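Sorting by Length: An Interview with the Parts Room Lead at Govindasamy

Last updated: November

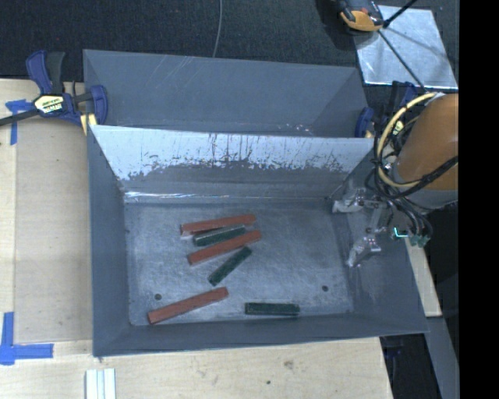 Govindasamy supplies block sets to schools and training centers from a single parts room in Ukthorpe. The lead there has run the sorting tables for ten years and agreed to talk on the condition that the piece stuck to procedure. The work begins with gray bins, open at the top, with sloping sides. Loose blocks go into a bin and are checked by color and length before they are boxed. In the mix discussed here the reds are the longer blocks and the greens the shorter ones. "Color is the quick check," the lead said. "Length is the one that matters. If a block is the right color and the wrong length, it goes back."

The boxed set holds 72 blocks. Bins are loaded well below capacity. According to the lead, a full bin slows the check, as blocks lie across one another and their ends are hard to compare. "With a few on the floor of the bin you can see both ends of each one. I would take more bins over fuller bins."

The bins came from Grometti and have been in use since the room opened. Scuffing on the floor and walls is not treated as a defect. A bin is retired when a wall cracks or when the floor no longer sits flat on the table. "Marks don't change the count. A bowed floor does, because short pieces slide to one side and get missed."

Asked about the sloping sides, the lead said they were chosen for reach. A hand can go in along the wall and lift a block from the edge without tipping the bin. The drawback is storage, as the bins take more shelf space than straight-sided ones.

Rejects are logged under 3 codes: length, finish and color. Length accounts for most entries. Finish rejects are held for 2 weeks and then sent to Tekgate, where they are sanded and recoated.

The next change planned is a fixed length gauge at each table. "At present we compare against a reference block, and the reference block wears at the corners," the lead said. The gauges are on order.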